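Grakwood Book Notes: a small set of publisher descriptions and reader notes for young people's historical books

README, version 2
Last changed January 12, 2019
Kept by Moushumi Bandara and Feng-yi Tseng

What is in the set

The set holds 3,000 short records on historical fiction and narrative non-fiction for readers of nine to fourteen. Each record has the blurb as printed on the back cover, plus a reader note written by one of our 48 readers. The blurbs come from books in the Pickering branch library and the school collection at Ginham. The notes were written for the set and have not been published anywhere else.

Files

books.csv — one line per book: record number, title, author, year of the edition we held, page count, setting, period.
blurbs.txt — back cover text, keyed by record number.
notes.txt — reader notes, keyed the same way.
periods.csv — the list of period names we allow, with start and end years.

All files are UTF-8. Fields in the two CSV files are separated by semicolons, as so many titles have commas in them. 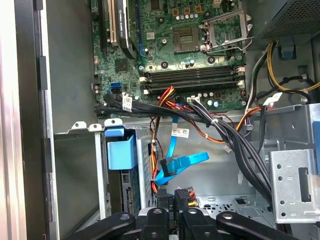

Inside the tower: expansion slots, graphics card and CPU socket.

How the records were made

Blurbs were typed by hand. We kept the publisher's spelling, including American spelling, and left out review quotes, prices and prize stickers. Where a hardback had its blurb on the inside flap we used that and put an F in the last column of books.csv.

Readers were asked for between 40 and 150 words on what the book is about, who it might suit, and anything a teacher should know before reading it aloud. They were not asked for a star rating. Some gave one anyway and we took it out.

Period and setting were filled in by Feng-yi Tseng from the book itself. A story that moves between two periods has the earlier one in the main column and the later one in the notes column.

Changes since version 1

The period "Victorian" was being used for books set in America and India, so it now applies to Britain only. Other books from those years are under "nineteenth century".
Duplicate records for paperback reissues have been merged.
The Mindcombe donation, catalogued in December, has been added.
The author field now has surname first throughout.

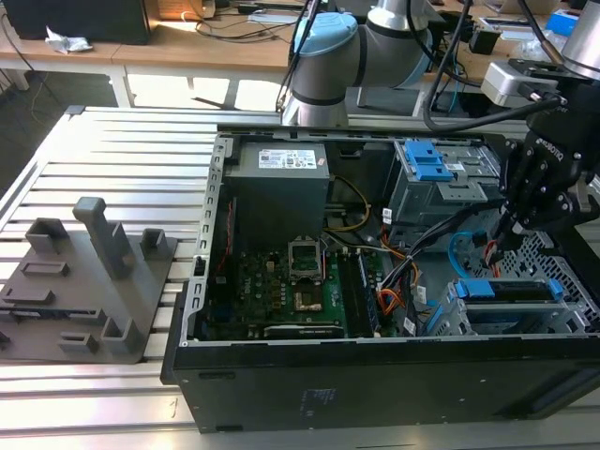
Computer tower on its side with the side panel off.

Known problems

Books about the two world wars make up far more of the set than they should. Anything before 1500 is thin, apart from Romans and Vikings.
Record numbers have gaps where duplicates were removed. Please don't renumber them — the Ginham reading lists point to the old numbers.
In 4 records the blurb is missing because the cover was lost. The field is left blank.
Older blurbs sometimes use words for people that would not be printed now. We have not changed them.

Use

The reader notes may be copied and reused for teaching and study with a credit to Grakwood Book Notes. The blurbs belong to their publishers and are included for private study only, so leave out blurbs.txt if you pass the set on.

Corrections go to Moushumi Bandara, with the record number in the subject line.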